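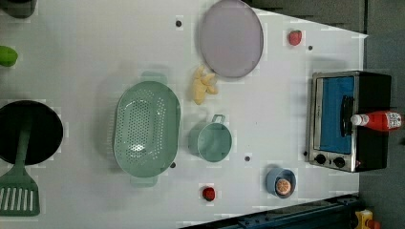
A mint-green colander on a white tabletop, with a black frying pan and a spatula.

The Vadwood Colanders are an amateur baseball club from the mill town of Vadwood, best known for losing. They play in the Dallar Valley League, a summer circuit whose other members have learned to look forward to the visit.

The club was founded as the Vadwood Millers. The present name came from a headline writer at the local paper, who felt that an infield through which so much passed deserved a more accurate title. The players adopted it the following July, and the insult has been printed on the jerseys ever since.

Home games are held at Thevar Park, which has a listed capacity of 3000 and a usual crowd of 70. The record attendance of 700 was set on the evening the visiting Zenico Nine brought their own brass band. Left field slopes toward the creek, and local rules treat a ball in the water as a double, whether or not anybody goes in after it.

Vadwood has won the league pennant 2 times, both under manager Heriberto Manríquez, a former catcher who favoured the bunt in nearly all circumstances. The second title was decided by forfeit when the opposing team's bus went to the wrong park. The club honours both seasons with banners of equal size.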